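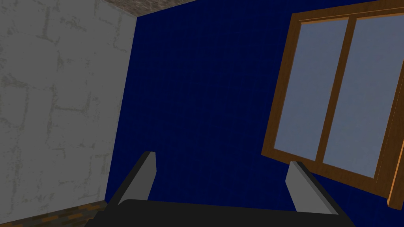 Navy wall, gray wall, wood window

Painting next to a plaster wall, do I need to seal it first?

Farzad Kordestani
Hi all! I'm redoing our kitchen and I want one wall navy and the one beside it left as pale gray plaster. I bought a can of Bromo in April (81 dollars, ouch) and now I'm scared to open it. Does the old wall need a primer under a color that dark, or can I just go for it? Also the fridge is a pain to move, so I'd love to paint only once.

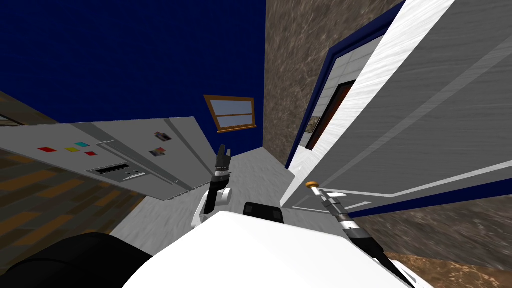 Ardalan Ansari
Prime it, please! I skipped primer on my dark blue wall and needed four coats, and I could still see patches when the sun came in. Get a gray-tinted one, the paint desk will tint it for you. And move the fridge, you'll be glad later.

Fatemeh Yazdani
Agree on the primer. For the corner, run your tape down the plaster side and press it with a putty knife, then brush a thin line of clear caulk along the edge and let it set before the navy goes on. 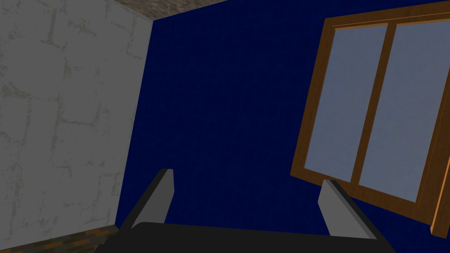

Pull the tape slowly while the last coat is still a bit soft. If the plaster is crumbly, test a small bit of tape down low first (mine took a chunk off, grr).

Houshang Shokri
just use a roller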